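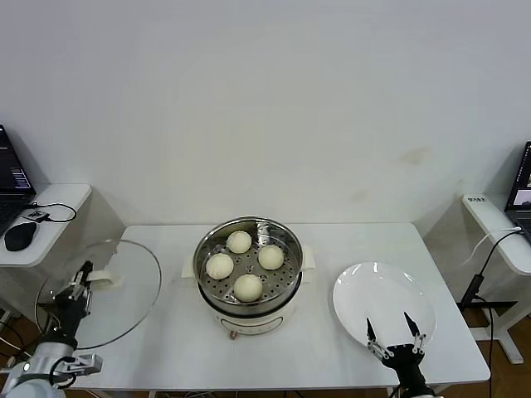 Fig. 1. Four buns in the basket of an electric steamer, lid lifted, plate at the right.

Evening Baking and Steaming, Unit 2: Steamed Buns
Notes by Lorenz Pfister

Welcome back, everybody, and thank you for the lovely questions after the dough session (I have tried to work most of them in, so forgive me if these notes ramble a bit).

Spacing first. Look again at how the buns sit in Fig. 1, one at the back, one at the front, one on either side, with the middle of the basket left open. I do love that pattern! Steam comes up through the little holes in the basket floor, and buns swell more than you expect, so whatever gap you leave at the start will be a good deal smaller by the end. If yours touch, they will tear when you pull them apart. They'll still taste fine, but you'll lose those pretty pleats on top.

For our class dough, shape each bun from 50 grams, set it on a small square of parchment, and let it rest under a towel until it feels light in your hand. Then steam for 16 minutes over water that is already boiling. Please don't peek! I know how tempting a glass lid is, and you may look through it as much as you like.

When the time is up, switch off and wait 2 minutes before opening. Lift the lid on a slant, with the far edge rising first, so that the steam goes away from your face and the drops run down the glass to one side, clear of the buns. Use a dry mitt, and have your plate waiting on the table before you start.

A word on fillings, as several of you asked. Keep them cold and fairly dry. The cabbage one from the Yu handout needs a good squeeze in a clean cloth first.

For Sunday: read the section on pleating, page 154 in the course binder, and practice on plain dough. Bring a towel and a box to carry your buns home in.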